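Thread: Are small brass padlocks worth anything for a shed and a locker?
Board: Locks, Latches & Doors

hollowpost
I need two padlocks, one for a garden shed and one for a gym locker. The store near me had Bakilana ones in solid brass and a cheaper pair under the Datura name. The Datura package says "weatherproof" and "high security" in letters bigger than the name. I don't believe either claim. A lock that fits in my palm and comes with a tiny key on a split ring doesn't look like high security to me. Am I being unfair?

graniteknob
No, you're being fair. "High security" on a blister pack means somebody in packaging liked the sound of it. Look for a real rating from a testing body. If there isn't one, assume the lock keeps honest people honest and leave it there.

tenpennynail
I'd push back a little. I've had a small brass padlock on my shed for years and the shed still has everything in it. What exactly are you storing, gold bars?

graniteknob
Your shed still having everything in it tells us how many people tried to get into your shed. It says nothing about the lock.

moss_and_mortar
Brass body, steel shackle is the usual setup on these. The body won't rust. The shackle can, once the plating wears through. So "weatherproof" is half true at best. Before you trust one, open and close it a bunch of times and see how the key feels going in. These are the kind I mean, keys on a split ring, keyhole on the bottom.
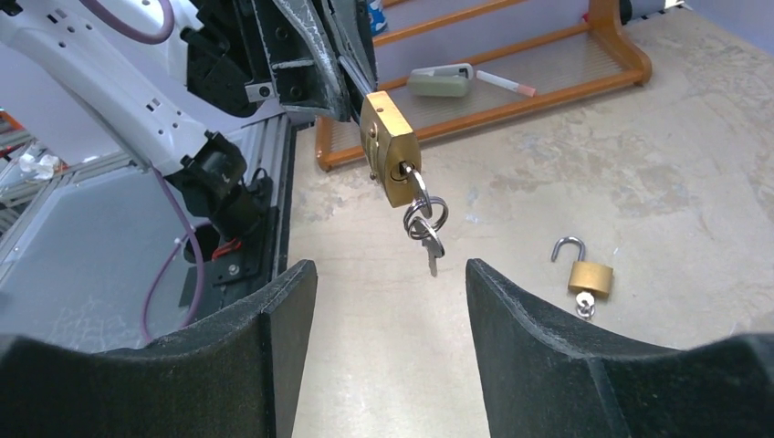
Which way should the keyhole face when the lock is outside?
Down, so that rain doesn't run straight into it. If your hasp forces the lock to lie sideways, get one with a cover over the keyway.

hollowpost
My hasp lets it hang straight, so that part is fine. What about oil? The guy at the counter tried to sell me a can of Triramum lock spray that costs more than the lock.

moss_and_mortar
Skip it. A puff of dry graphite or a dry PTFE lube now and then. Wet oil picks up grit.

ferncliff300
Disagree on graphite. Graphite plus somebody else's old oil makes a gray paste, and I have cleaned that paste out of more locks than I care to remember. Pick one product and stay with it.

moss_and_mortar
Fine, but a new lock doesn't have somebody else's old oil in it.

ferncliff300
It has factory oil in it. Same thing.

tenpennynail
You two have been having this argument since August. Can we get back to whether he should buy the lock?

graniteknob
He shouldn't, for the shed. The Ploren catalog says theirs is good for 3,000 openings, and I'd love to know who turned the key 3,000 times and what shape their thumb is in. Even if it's true, wear isn't what beats a shed lock. A pair of bolt cutters does. A skinny shackle on a small body is done in one bite.

tenpennynail
And a thick shackle on a hasp held by four short wood screws is done with a pry bar. People spend money on the lock and hang it on junk.

graniteknob
That I agree with. Through bolts on the hasp, then worry about the lock.

quietcellar
One thing I haven't seen mentioned. If you buy two of the same model, check whether they're keyed alike. With cheap locks there may not be many different keys in the whole run, so one set might open both without anyone telling you. Try each key in the other lock on the kitchen table before you put them up. And mark the keys. Otherwise you end up like this, a couple of locks out and little bits of metal everywhere.
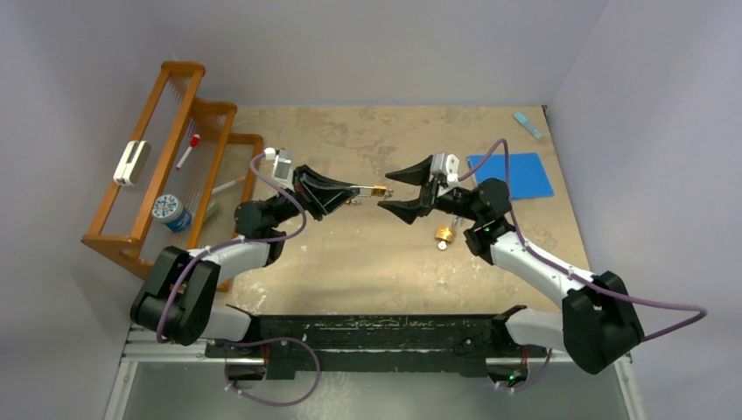
Two small brass padlocks, one of them on the table.

hollowpost
I hadn't thought about the keys matching. So is the small one at least OK for the gym?

quietcellar
For a locker, sure. The locker door is thinner than the lock. Measure the hole first, though. Some shackles are too fat for it, and then you've got a nice paperweight.

ferncliff300
I'd go combination for a gym. One less key to leave in your shoe.

graniteknob
Combination locks at that price are worse. Some of them can be opened by feel. Keep the keyed one and leave your wallet at home.

hollowpost
OK. Small one for the locker, something with a shrouded shackle for the shed, and I'm replacing the hasp screws with bolts first. No spray. I'll report back if the Datura is still "high security" after a winter in a gym bag.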